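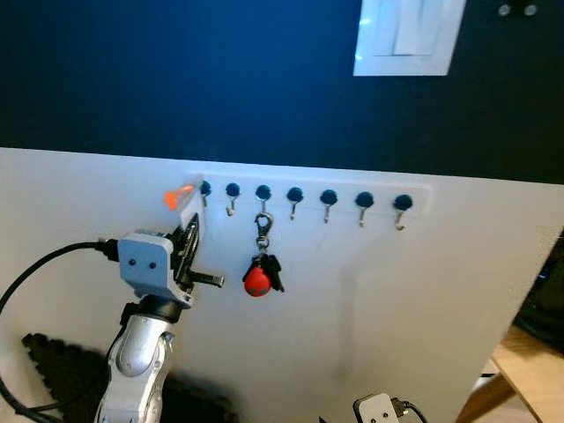
Start Lokales Vereine Termine Kontakt

Schlüssel bitte an den Haken: Werkstatt Hunau ordnet Ausleihe neu

Februar, 8 Uhr | von Tiruwork Negussie

Hunau. Schluss mit der Schublade. In der Gemeinschaftswerkstatt Urora hängen die Schlüssel ab sofort am Brett, weiße Leiste, dunkle Knöpfe, darunter silberne Haken. Ein Bund mit rotem Anhänger und Karabiner hat seinen Platz schon, dritter Haken von links. Die übrigen Schlüssel sollen noch im Februar folgen, dann auch die für Lager und Hof.

Anlass ist der Ärger vom Herbst. Damals fehlte der Schlüssel zum Brennraum 9 Tage lang, gefunden wurde er in einer Jackentasche. Neues Schloss war da schon bestellt. Kosten samt Einbau: bis zu 700 Euro. „Das zahlen wir nicht nochmal“, heißt es aus der Werkstatt.

Die Regeln sind kurz. Wer einen Bund nimmt, trägt sich im Heft ein, Name und Uhrzeit. Zurück kommt er am selben Abend, und zwar an den gleichen Haken. Mitnehmen über Nacht nur nach Absprache. Anhänger bitte dran lassen, auch wenn sie in der Hosentasche stören.

Beim Töpferkurs Gebru gilt das schon jetzt, die Fahrradgruppe Gasix zieht in 2 Wochen nach. Wer noch alte Schlüssel zuhause hat: abgeben, auch einzelne und auch solche, bei denen keiner mehr weis, wohin sie gehören. Annahme im Büro während der Öffnungzeiten, sonst Briefkasten am Hoftor, im Umschlag mit Namen drauf.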